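11 April 2024

Back at the bench after a morning lost to the kiln, and I want to get this down while I still remember it. Gergely Halász, if you're reading over my shoulder again, the Cocco tiles are on the second shelf and you are welcome to them.

I mixed a fresh batch of the Urnura clear glaze, 300 grams dry, and put it through the sieve twice. It still felt a little gritty between the fingers, so I let it sit over lunch and sieved it once more, and that did the trick. I do wish I had the patience to let it stand overnight like Gergely does, but the Diltdale order is due in June and I already feel June breathing down my neck!

The dipping itself went nicely enough. I gave the first set of tiles a count of 5 and the second set a slower dip, which was a mistake — the glaze went on thick along the lower edge and I had to scrape it back with the old kidney. The recipe card says to thin it with 30 grams of water if that happens, and I did, a spoonful at a time, grumbling a little.

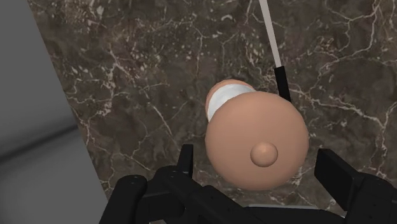 Then the pinholes. They were all over the test tiles from the last firing, mostly on the Femport clay and hardly at all on the Cocco, so I have stopped blaming the glaze. My hunch is that the bisque went up too fast. I have set the next one to climb 160 degrees an hour through the early part, and I'll leave the top bung out longer than I usually do (remind me to put it back, please, somebody).

Colors, for what it's worth: the iron wash under clear is lovely, warm and toasty, and I'd happily do a whole dinner set in it. The copper came out the green of old pond water. I rather like it, but I don't think Diltdale will.

Still to do: wax the feet on the small bowls, relabel the buckets, order more cones. The second shelf needs kiln wash before anything goes back on it.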